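Passer d'un blog hébergé à un nom de domaine à soi sans perdre les visiteurs

Question posée par Dima Rizk
Rubrique : Blogs et sites perso

Bonjour,

Je tiens un blog de cuisine et de petites adresses sur Mindo, en formule gratuite, avec une adresse du type monblog.mindo. J'ai acheté un nom de domaine chez Petersen en juin et je voudrais que le blog s'affiche dessus. Mes questions :

- est-ce que les anciens liens vont continuer à fonctionner ?
- est-ce que je dois changer de thème ? J'utilise Sultano, qui n'a pas été mis à jour depuis longtemps.
- combien de temps le blog sera-t-il inaccessible ?

J'ai 21 articles en ligne, dont trois qui amènent presque tout le trafic depuis les moteurs de recherche. Je ne veux surtout pas perdre ceux-là. Je ne connais rien aux DNS, j'ai juste accès à l'espace client de Petersen.

Merci d'avance.

3 réponses

Réponse de ustthorpe

Salut, moi je l'ai fait et ça a marché du premier coup. Il faut aller dans les réglages et mettre le domaine. Pour le thème je sais pas, j'utilise pas Sultano.

Réponse de Lecarnet_bis (réponse retenue)

Bonjour Dima,

Vos anciens liens continueront à fonctionner si vous cochez la redirection dans Mindo. Elle est décochée par défaut. Une fois active, chaque ancienne adresse renvoie vers la même page sur le nouveau domaine, en redirection permanente.

Dans l'ordre :

1. Exportez le blog (Réglages, Sauvegarde, Exporter). Vous obtenez un fichier avec les textes et les commentaires. Les images sont dans un second fichier, à télécharger à part.

2. Chez Petersen, ouvrez la zone DNS du domaine. Supprimez l'enregistrement A qui pointe vers la page de parking, puis créez un CNAME pour www avec la valeur indiquée par Mindo. Ne touchez pas aux lignes MX si vous avez une adresse mail sur le domaine.

3. Attendez la propagation. Chez moi il a fallu six heures. Pendant ce temps le blog reste visible à l'ancienne adresse.

4. Dans Mindo, Réglages, Domaine, saisissez l'adresse complète avec www. Validez, puis cochez « Rediriger l'ancienne adresse ».

5. Attendez que le certificat soit émis avant de diffuser le nouveau lien, sinon vos lecteurs auront un avertissement de sécurité.

6. Ouvrez vos trois articles importants depuis un moteur de recherche et regardez l'adresse qui s'affiche dans le navigateur.

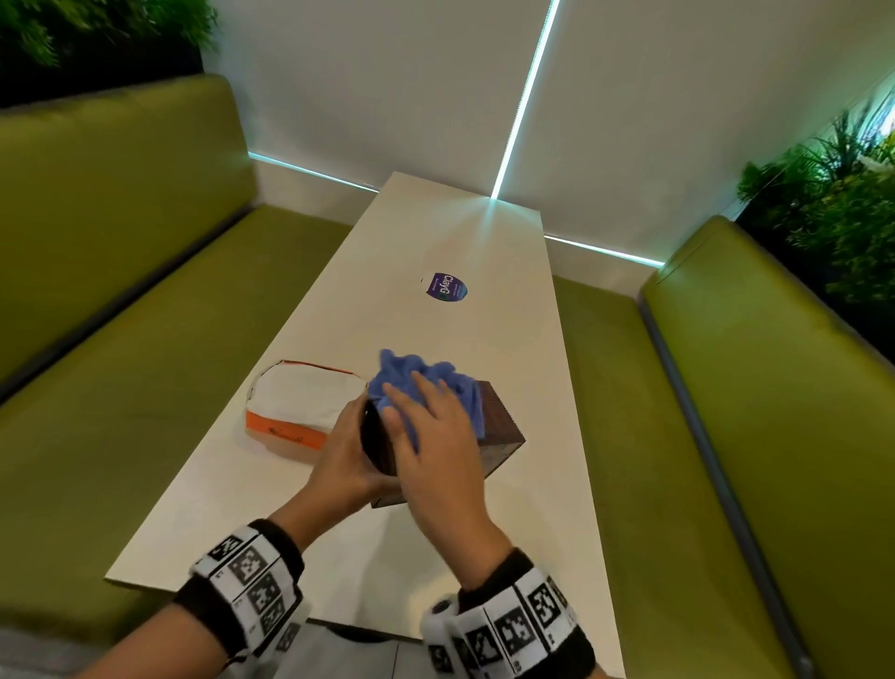
7. Déclarez le nouveau domaine dans l'outil pour webmasters de votre moteur de recherche et envoyez-y le plan du site.

Pour le thème, gardez Sultano le temps du transfert. Si quelque chose casse, vous saurez que ça vient du domaine. Vous pourrez en changer après.

Réponse de Petit_serveur

D'accord avec la réponse précédente, j'ajoute deux choses. Les liens internes écrits à la main dans vos articles gardent l'ancienne adresse. La redirection les rattrape, mais il vaut mieux les corriger. J'en avais neuf, ça se fait en une soirée.

Et mettez le renouvellement automatique sur le domaine.

Commentaire de Dima Rizk

Merci, c'est passé mercredi. Le CNAME était refusé au départ, il y avait déjà une ligne www dans la zone, je l'ai effacée. Les trois articles s'ouvrent bien. Je m'occupe des liens internes ce week-end.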